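Assunto: Re: Orçamento para o segundo posto de recolha

Boa tarde a todos,

Respondo por cima, com a mensagem anterior citada no fim.

Vi as duas propostas. A da Ploveck fica em 2.481 euros e inclui o par de pinças de mão, os suportes e um jogo de cabos. A da Grustus fica em 3.074 euros, com o mesmo material e ainda a estrutura em perfil de alumínio já cortada. A diferença é de quase 600 euros e, pelas minhas contas, cortar e montar o perfil cá dentro custa menos do que isso, mesmo contando as horas da oficina.

O que me preocupa mais são os cabos. No posto atual passamos muito tempo a desviá-los das mãos e do tampo, e nenhuma das propostas traz calhas ou braços de suspensão. Pedia que isso entrasse já no orçamento, numa linha separada, para não aparecer depois como despesa extra.

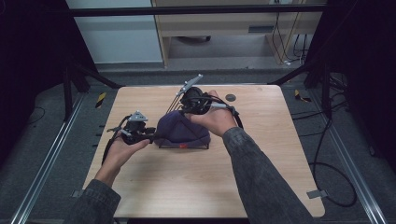

Quanto aos prazos, a Ploveck indica sete semanas a contar da encomenda. Se queremos ter o segundo posto a funcionar em agosto, a nota de encomenda tem de sair este mês. A Grustus não se compromete com uma data e só confirma depois da adjudicação.

Sobre os objetos para as tarefas com tecido (gorros, luvas, panos), não vale a pena abrir um processo de compra. Saem do fundo de consumíveis do projeto Ruvitz, como até aqui. Convém só comprar em duplicado, para os dois postos trabalharem com peças iguais.

A minha proposta é esta:
— encomendar as pinças e os suportes à Ploveck;
— fazer a estrutura na oficina;
— acrescentar calhas, abraçadeiras e três extensões de cabo;
— deixar a segunda mesa para depois, se a da sala pequena servir. Falta medi-la.

Se alguém tiver objeções, diga até às 17h de amanhã.

Coordenação de equipamento
Laboratório Sadeghi

> Em resposta ao pedido da última reunião, seguem em anexo as propostas
> da Grustus e da Ploveck para o segundo posto. Os valores são sem IVA.
> Falta decidir se compramos a estrutura feita ou se a montamos nós,
> e se a mesa entra nesta compra ou na próxima.
> A verba tem de ficar cabimentada antes do fecho do trimestre.
> Agradeço comentários para a lista.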